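Print this page
E-mail this page

Notebook, Tundevau workshop, Sunday, April

Quiet in here this afternoon, so I've finally sat down with the equipment budget, which I have been dodging since the Pundeo quote landed. The kettle is on and I'm going to try to get all of it onto one page so the rest of you can argue with it at your leisure.

The big item is still hands. Varkness want $1,000 for a service kit per pair, and they'll take 5 per cent off if we order before winter. Han is cheaper on paper, but their freight to us was dreadful last time and I spent a whole morning chasing a carton that had gone to the wrong depot (I'm still a bit sore about it). I'd lean towards Varkness, with Pundeo for the cabling, as their connectors have behaved well for us and their people pick up the phone.

Then the small things, which always add up faster than I'd like. Wrist cable covers, $203 for the box. A second charger, because swapping batteries with only one is slowing everybody down. Floor tape. I've also put in 20 hours of aisle time beside the shelving, as the walking work and the reaching work both need it and we keep bumping into each other's bookings.

I've left the new workbench out for now, much as I'd love it. Perhaps next round, if the freight comes in kinder than I've allowed!

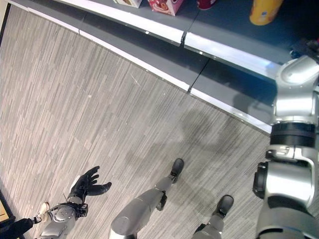

Should we buy the second charger before the service kits? The charger goes first, as it's the cheaper order and every session gets some use out of it, while the kits can wait until the Varkness discount is confirmed in writing.

Still to do: ring Pundeo about lead times, and find last year's freight invoice.

Print | E-mail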